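Small Drawers, Long Memory: A Conversation with Tiruwork Lencho

By Dagim Araya
November 2, 2022

When I came to the apartment of Tiruwork Lencho, she was writing the word "cloves" on a piece of paper tape. She wrote it in three languages and then she was not satisfied with her handwriting, so she wrote it again. I waited with my coat on.

Tiruwork has kept the recipes of her family for almost 70 years, if we include the years when her mother kept them before her. They are on cards, on envelopes, on the back side of a bus schedule. Since August she is putting them in order, together with her nephew Obsa Negussie, and a small press called Dorkum will print them as a book next year.

I asked her how a person starts with such a work.

"You start with the spices," she said. "My mother did not write 'two spoons.' She wrote 'from the second drawer, until it smells correct.' So first I must remember what was in the second drawer."

The drawers are important in her stories. Her mother had a spice cabinet that came with the family from one town to another, and each child had to learn its order before being allowed near the stove. Cardamom was on top. Fenugreek was at the bottom, because the smell goes into everything. 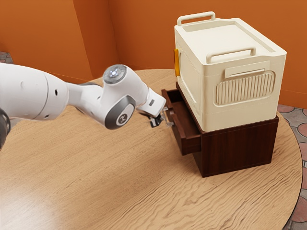 A dark brown drawer cabinet on a round table.

"If you put a spice back in the wrong place, you ate last," Tiruwork told me. She laughed, but Obsa, who was cutting onions in the kitchen, called out that this rule is still used today.

The first list had 200 recipes. The editor at Dorkum, Wael Mahrous, asked them to make it shorter, and this was a difficult time for the two of them. Obsa wanted to keep the dishes for holidays. His aunt wanted the everyday food, the lentils and the flat breads and a soup of barley that she calls "the soup for when you are angry."

"Everybody can find a holiday dish," she said. "For the holiday there is always an old woman who knows. But who will teach you what to eat when it rains and you have only one onion?"

I asked who won. She pointed to herself with the pen.

Mr. Mahrous, when I reached him by telephone, described it in a more diplomatic way. "We found a balance," he said. "The balance has a lot of lentils."

Every recipe is cooked at least twice before it goes into the book. A neighbor, Getachew Gebremichael, comes to eat and to give his opinion, which he writes in a school notebook. He showed me some pages. Next to the barley soup he had written: "Good. More salt. Was not angry before, am not angry now."

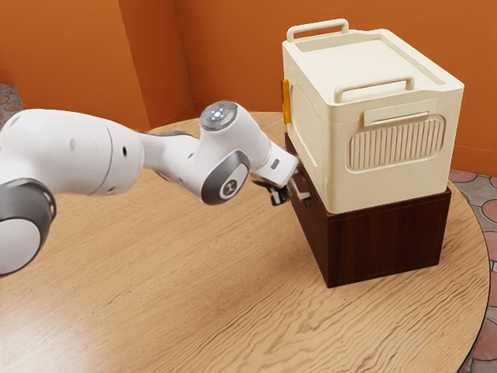 The slowest part has been the amounts. Tiruwork cooks with her hand, and Obsa has to stop her before the hand is over the pot, so that he can put the spice on a scale. She does not like this. For one stew they measured on 6 different evenings and received 6 different numbers, and every time the stew tasted the same to her. In the end they printed the middle number and added the sentence "until it smells correct."

"I told Obsa, my mother was a better writer than you," she said.

There are also recipes which they could not save. One card says only "Aunt's bread, as always." The aunt died before Tiruwork was born, and no living relative can say what was always. She has tried it 10 ways. The card will be in the book as a photograph, with an empty page beside it where the reader can write.

Before I left she gave me a jar of her spice mix and asked where I was going to keep it. I said on the shelf over the stove. She took the jar back, and she held it until I promised her a drawer.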